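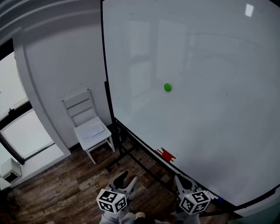 Talk notes – evening class open session, 10/11/2022
Slow down between sections! Water on the left.

Opening

Good evening everyone, and thank you for coming out. I'm going to talk about tides, and I should warn you that I can do this for hours, so Ferenc Dobos has promised to wave at me when I've got five minutes left.

Quick show of hands: who grew up near the sea? And who has been caught out by it? (Wait. Somebody always has a story. Take one, two at most.)

Mine is from Covby, in August, when I was 19. I walked out to the sandbar with my shoes tied round my neck, sat down with a book, and looked up to find a channel between me and the beach that hadn't been there before. It was only up to my waist. But I lost the book and one of the shoes, and I've been reading tide tables ever since.

What pulls the water

Start with the Moon, as everyone does. The Moon's gravity pulls a little harder on the side of the Earth facing it, and a little less hard on the far side. That difference stretches the oceans into two bulges, one towards the Moon and one away from it. People are happy with the first bulge and suspicious of the second. Stay on this, don't rush.

Way to say it: three runners holding a long elastic band, and the one in front is being tugged hardest. The front runner moves ahead of the middle one, and the middle one moves ahead of the one at the back. From the middle runner's point of view, the other two are both getting further away. Middle runner is the centre of the Earth. (If faces are blank, get three people up and do it with the scarf.)

The Earth turns underneath all this, so most coasts get two high waters a day. And the Moon has moved on a bit in its orbit by the time we come round again, so the whole pattern runs later by 50 minutes or so each day. Lovely thing to notice on a week's holiday – your morning swim slides towards lunch.

Springs and neaps

The Sun joins in too, with a bit less than half the Moon's effect. At new moon and full moon the two line up and we get spring tides: higher highs, lower lows. At the half moons they work against each other and we get neaps. Spring tides have nothing to do with the season. Say this twice, people write it down wrong.

The biggest springs usually turn up a day or two after the full or new moon. Water takes time to get moving.

Why your beach is different

This is my favourite part! If the simple picture were the full story, the sea would go up and down by well under a metre and I'd still have both shoes. Real tides have coastlines in the way. The water sloshes about in basins, it piles up in funnels, it gets held back by shallow ground.

Bath example: slide back and forth in the tub at the right pace and the water climbs higher each time until it's on the floor. Some bays are just the right length for the tide to do that. Others are badly matched and hardly move.

Then compare the two harbours on the handout. Covby has a wide mouth and narrows quickly, so it gets a big rise and a fast flood. Padaren is just along the coast, tucked behind a headland, and its high water comes 43 minutes later and nowhere near as high. Same Moon, same afternoon. Ask them to guess which one had the busier lifeboat before showing them.

Reading the table

Get the handouts round now. Time down the side, height next to it. Check whether the times have had the summer hour added. Heights are measured from chart datum, a level the tide seldom drops below, so a small number still means there is water over the mark.

Rule of twelfths: in the six hours from low to high, the water comes up by one twelfth of the range in the first hour, then two, three, three, two, one. Half of the whole rise happens in the middle two hours. That is what got me on the sandbar. The first hour looked like nothing at all.

Do one together: range of six metres, so half a metre in hour one, a metre in hour two, a metre and a half in hour three. Let them work out the rest. Then mention it's a rule of thumb and some places ignore it completely, with double high waters and all sorts.

Weather: low pressure lets the sea rise, a centimetre for each millibar as a working figure. Onshore wind adds to it. The table knows nothing about either.

If there's time

Tides in rocks – the solid ground rises and falls as well, by tens of centimetres, and we never feel it. Also the Moon drifting away, just under 4 cm a year.

Questions

Likely ones: lakes (yes, tiny), the Mediterranean (small, not zero), tidal power (keep it short, I get carried away).

Collect the spare handouts, Padaren walk sign-up sheet is by the door.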